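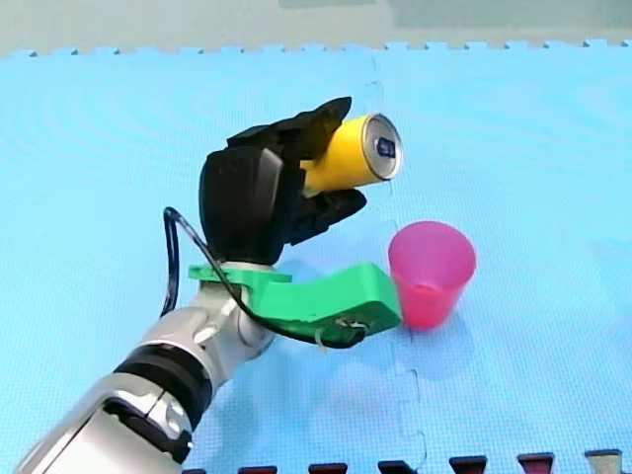

Second week with the Prastley hand. Jalbridge sells it as a kit for arms you already own, 2,193 dollars with the mounting plate, the cable and a year of software updates.

Installing it took most of a Monday. The plate lined up fine. The cable is longer than it needs to be, so it goes up in a loop beside the hand and then back along the green bracket, held with a zip tie. The bracket is 3D-printed and the file comes with the kit.

Drink cans are my main test. The fingers go over the top, the thumb goes under, and the can is held sideways. Rated load is 900 grams and a full can is 370, so weight is no problem.

Plastic cups are harder. The default grip force is too high for thin ones – turn it down before you start. The setting is on page 2 of the setup menu, under Limits.

Support is by email from the Minditville office. They answered me the same afternoon, both times.

I had the Pagano gripper before this. It was cheaper and faster to open and close, but it only did a straight pinch. If all you pick up is boxes, I would still buy that one.

Keeping the Prastley for now. Glassware next, once the softer fingertips ship.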